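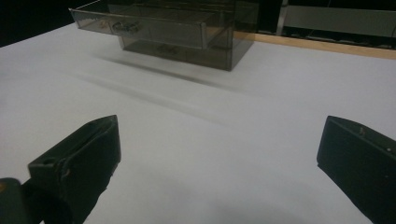 Mulleck Button & Thread Club – Members' Diaries

Apr 13, 2020

Well, I finally did it. I sorted the buttons! All of Grandma's, plus the bag I bought at the Bokanport flea market and never opened (I paid 2 dollars for it and felt like a thief). I've been putting this off for years and now I'm stuck at home with no excuse left.

I started by color, which was a mistake, because what do you do with a green button that has a gold rim? So after lunch I tipped them all out and went by size instead. Much better. There were 12 matching navy ones with little anchors on them and I'm pretty sure they came off the coat Mom wore in her wedding pictures – I'll have to ask her on the phone tonight.

Small drawers are the way to go, by the way. I used to keep everything in cookie tins and you could never find a thing without dumping it all on the rug.

Yutong Xia wrote to say she's halfway through her quilt and wants shirt buttons, plain white, as many as I can spare. I've got plenty! Need to find a padded envelope.

Back hurts. Soup for dinner, and then the gray cardigan, which has been missing its top button since Christmas.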